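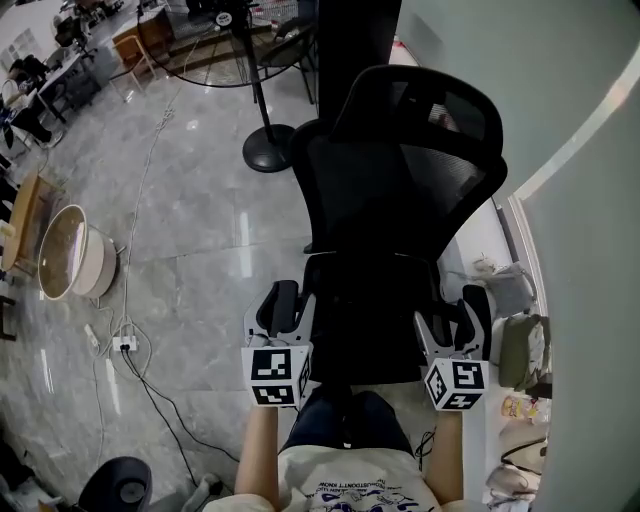

Kerekes Facilities Desk / Ticket 229 / Status: open

Issue: black mesh office chair, Jonar model, sinks while occupied

Logged 27 Sep 2024
Chair goes down by itself. It takes the length of a short phone call, so you start as a colleague and finish as a child at the grown-ups' table. Raising it with the lever works until the next call.

Update 1
Tried the lever with weight on, weight off, and with some language. Same result. Tightened everything under the seat that would tighten. The squeak is gone, which I hadn't reported, so please credit yourselves.

Update 2
Desk replied asking whether the chair is on a level surface. It's a polished floor. If anything it's too level – the chair also drifts toward the fan when you stand up.

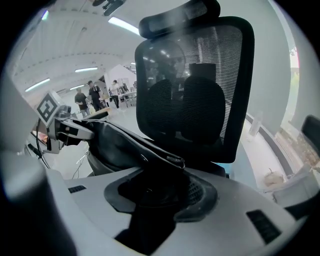
Mesh, back and headrest are all sound, so I'd like a new gas lift and would rather keep the rest. Mulau lists one rated to 310 pounds. The old one claims 100 millimeters of travel and has given me every one of them, downward.

Update 3
Told that parts come out of the Tristemholm store and the next order goes in March. Have asked for a loaner. Offered a stool. Declined the stool.

Please leave this ticket open.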